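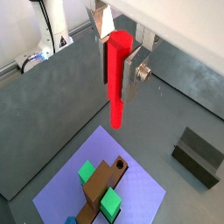

Red peg, rounded tip, held upright.

Himon Shepherdess, porcelain figure, matt glaze

Item 241. In stock, two on the shelf and more due in July.

Seated shepherdess with a lamb across her knees, straw hat pushed back, one shoe off. Modelled after a little plaster study that used to sit in the window of the old Clallgate pottery, 1931 or so it says on the base. Ours is smaller and the face has been reworked, softer round the mouth. The lamb is new.

Cast in nine parts, joined by hand, fired twice. Flowers on the hat are made petal by petal and put on last so no two hats match. If you want a particular colour of ribbon say so in the order notes, we'll have a look. Blue goes first, usually.

Details
Height 122 mm without plinth
Hard paste porcelain, matt body, gloss on the hat ribbon and eyes only
Colours: cream, dusty pink, blue ribbon or green ribbon
Felt pads on base, already fitted
Himon mark and painter's initial underneath
Boxed, with card

Plinth sold seperately. Beech, round, stained dark or left plain. Fits the Shepherdess and the Okafor Goose Girl but NOT the Dancing Pair, base is too wide.

Care
Soft dry brush for dust, a make-up brush is fine. No dishwasher. No soaking, water gets in at the vent hole underneath and takes days to come out. Keep off sunny windowsills if you've got the pink, it won't fade but the box card will. Lift by the base and never by the hat.

Broken petals: don't glue. Wrap the bits, post them to the Flunasbridge workshop with your order number and we'll quote. Small repairs normaly take 5 weeks, longer before Christmas.

Delivery
Sent Wednesdays, double boxed, signed for. Collection from Flunasbridge by arrangement, ring the bell at the side door. Returns within a fortnight, original box please, the foam is cut to shape.

Seconds sometimes available, mostly glaze specks or a wonky ribbon. Ask.

Goes well with: Okafor Goose Girl, Himon Milk Boy (back soon), Clallgate Spaniel.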